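6.2 Arm stops short of the cloth

The Jinda simulator may report "grasp complete" when the gripper has closed on air. Don't trust the message. 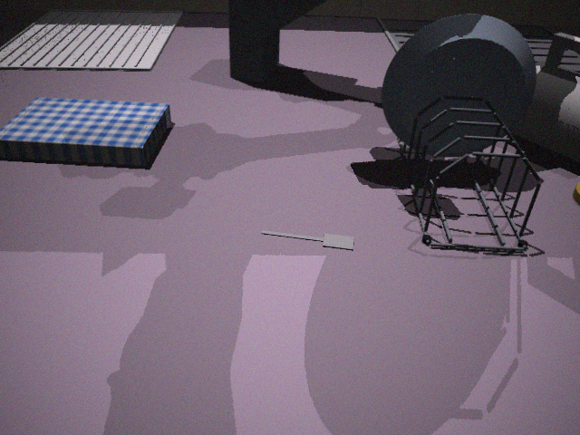
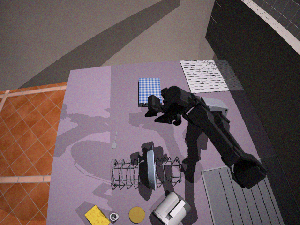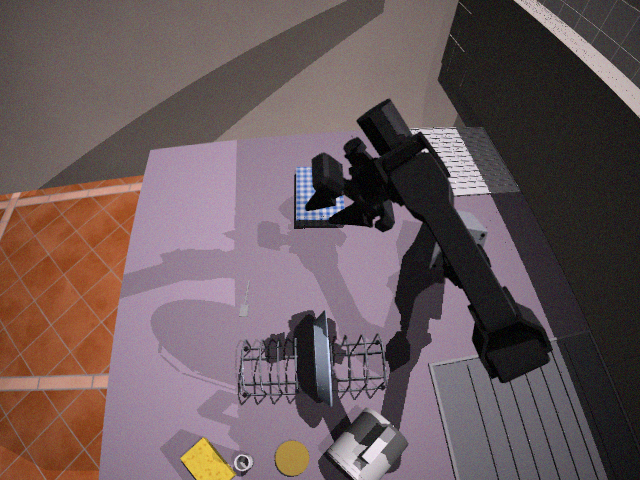 Simulated counter with checkered cloth and wire rack. The arm shows in the second and third views only.

1. Pause the run. Don't press Resume - it repeats the same fault.
2. Compare the logged gripper height with the cloth height.
3. If they differ by more than 2 mm, reload the Irnon offsets and wait 30 seconds.
4. Run the reach again at low speed.

CAUTION: A clean simulated run doesn't prove the real arm is safe. Keep it locked out until Razia Swati has signed the fault sheet.

Note: Fault 13 may stay in the log after a reload.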